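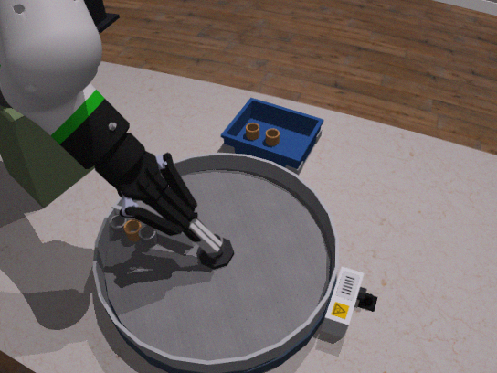 Pendo Mollel says changing the password wasn't enough and I should have looked at the forwarding rules first. I've gone and looked, and now I have more worries than when I started, so I'm putting the whole thing on here and hoping someone can tell me what order to do things in.

Hidden forwarding rule in our business mailbox, what else do I need to check?

I run a small framing shop in Stasley, two of us plus my sister on the busy weekends. Our email is with Cumero and has been since January, when we moved off the free address that came with our broadband. One mailbox, which we both log into (yes, I know, I can hear you already). The accounts are in Prarach, which sends out our invoices and pulls in the supplier ones from the same mailbox.

Our moulding supplier, Stojanović, rang to ask when we were going to pay invoice 2208. I said we had paid it. They said we hadn't. We went round that a couple of times before I read out the account number I'd used and there was a long silence on the other end. The bank details had come in an email that looked like part of our normal back and forth. Same signature, same slightly formal way of writing, and it quoted my own message underneath, the one where I'd asked if they could hold the oak for another week. It said they were changing banks and would I use the new details from now on. I paid £900 into it without a second thought.

I've rung my bank and they've opened a case. I changed the Cumero password straight after. Then, on Pendo's advice, I went into settings and found a rule I never made. Its name is just a full stop. Anything with "invoice", "payment" or "Stojanović" in it gets copied to an outside address and moved to a folder called RSS, which I didn't know we had. There were 8 messages sitting in it, and two of them were from the real Stojanović asking if everything was all right.

I've deleted the rule. My questions are: is that it? Is the person out now? Do I have to wipe the laptop? And how would they have got in to begin with, when the password was a decent long one? I don't remember clicking on anything daft, but I did get a "your mailbox is nearly full" message a while back and I have a horrible feeling I may have signed in from that.

Sorry this is so long, I've not slept much.

Asked by Mwangi Athumani
July 28, 2025

tallowby

Change all your passwords and run a virus scan. If it comes up clean you're fine. Also you should never share a mailbox, that's basic. And get a proper paid antivirus, the free ones sell your data.

Pendo Mollel

Hello again! I'm glad you posted, it's easier to type this out than to do it over the phone with you reading menus to me.

First thing, please don't beat yourself up. You got a message inside a conversation you were already having, from someone who'd read the rest of it. The usual advice about bad spelling and odd greetings is no use against that.

What you've described is very common and it normally goes the same way. Somebody gets the mailbox password (your "nearly full" email is a very good candidate, those pages look exactly like the real sign-in screen), they log in quietly, they read for a while, and they wait for an invoice worth bothering with. The rule is there so that the real supplier's chasing emails never reach your inbox. So the folder you found is them keeping you and Stojanović apart for as long as they could.

On to your list. I'd go in this order:

Sign out every session. Changing the password doesn't always throw out somebody who is already signed in. On a lot of services they stay in until the session runs out, and that can be weeks. Look in the security settings for something like "sign out everywhere" or "active sessions". If you can't find it, ring Cumero and ask them to do it from their end.

Then change the password again, after the sign-out. I know you've done it once. Do it again, from a device you trust, and don't make it the old one with an extra digit on the end.

Turn on two-step sign-in. Use an authenticator app if Cumero offers one, and a text message if it doesn't. Print the backup codes and put them somewhere in the shop that isn't the till. While you're on that page, see whether any phone or app is already listed there. Sometimes the intruder adds their own, and then your nice new two-step lets them straight back in.

Check the recovery details. The recovery email and phone number should both be yours. People forget this one all the time and it's the easiest way back.

Check forwarding in both places. You found it under rules. Most mail systems have a separate plain forwarding setting as well, on another page, and it doesn't show up in the list of rules. Have a look at the signature and the "reply to" address too, as I've seen that changed by one letter.

Look for connected apps and app passwords. Prarach will be in there legitimately. Anything you don't recognise, remove. I'd take Prarach off too and connect it afresh, and it'll only cost you a few minutes. App passwords are the long random ones that older mail programs use, and they carry on working whatever you do to the main password. Delete the lot and make new ones for whatever stops working.

Now Prarach itself. Was the password the same as the mailbox? Even if it wasn't, anybody reading your mailbox could have asked for a reset link and then deleted the email. So change it, turn on two-step there as well, and then check your OWN bank details on your invoice template. I'd do this one today. If they've been altered, your customers are paying someone else.

Before you delete anything more, take screenshots! The rule is gone now, fine, but the folder with the messages in it should stay exactly where it is. Your bank may want to see it. Ask Cumero for the sign-in history too, with times and IP addresses, and ask soon because some providers only keep it for a short while. Write down the outside address the rule was copying to, if you can remember it.

Do you need to wipe the laptop? Probably not, in my opinion. If you typed your password into a fake page then nothing had to be installed on your machine at all. Do a full scan, check the browser extensions for anything you didn't put there, get the updates on. If the scan finds something, or if you downloaded and opened a file, then yes, I'd start thinking about a clean install.

And tell people. Your other suppliers, and any customer who has had an invoice from you lately. A short note will do, something like: our email was broken into, we haven't changed our bank details, please ring the shop on the number you already have if you get a message saying otherwise. It's embarrassing for one afternoon. Keep pressing the bank as well, and report it to the police fraud line so you've got a reference number, because the bank will likely ask you for it.

Last bit, for later. Any change of bank details gets a phone call, to a number you had before the email arrived. Put it on a sticky note on the monitor if you have to.

Shout if you get stuck on the sessions page, it was the one I couldn't find either.

Comments on this answer

Mwangi Athumani: Thank you, thank you. Sessions page found (it's under Devices, who knew). There were two sign-ins I can't account for, and one was still active AFTER I'd changed the password, so you were right about that. Invoice template in Prarach is fine, I checked it against a bank statement. Recovery phone was mine, recovery email was the old broadband address, which I'd forgotten all about.

Pendo Mollel: That old broadband address needs locking down or taking off. If its password is something you've used elsewhere, they could use it to reset everything again. Do that one now, before tea.

Mwangi Athumani: Taken off. Tea is on.

oldmodem

I mostly agree with Pendo, just adding a few things from when this happened at my place of work.

Be a bit careful about assuming it was your mailbox only. The fake message quoted your own email, and that would be in Stojanović's mailbox too. You've got the rule and the strange sign-ins so yes, you were definitely broken into, but I'd still ask them to check theirs. In our case both ends turned out to have a problem and we'd spent a fortnight blaming each other.

Open the fake message and look at the full headers, or at least click on the sender's name so the real address comes up. If it came from a lookalike domain (an extra letter, a hyphen, .co where it should be .com) you can block that domain and report it to whoever registered it. Don't reply to it, even to be rude. I was tempted!

On sharing the mailbox, I wouldn't be as sniffy as the first answer, loads of small shops do it. But get a login each if Cumero will let you have two people on one address, as most paid plans can do it. With one shared login you can't tell from the history which sign-ins were your colleague on her phone and which were somebody else, and that wasted hours for us.

Don't bother buying antivirus over this. The one built into the laptop is all right for a scan.

I don't know what your bank will say about the £900. Ours took ages to decide and wanted everything in writing, so start a page of notes with who you spoke to and when.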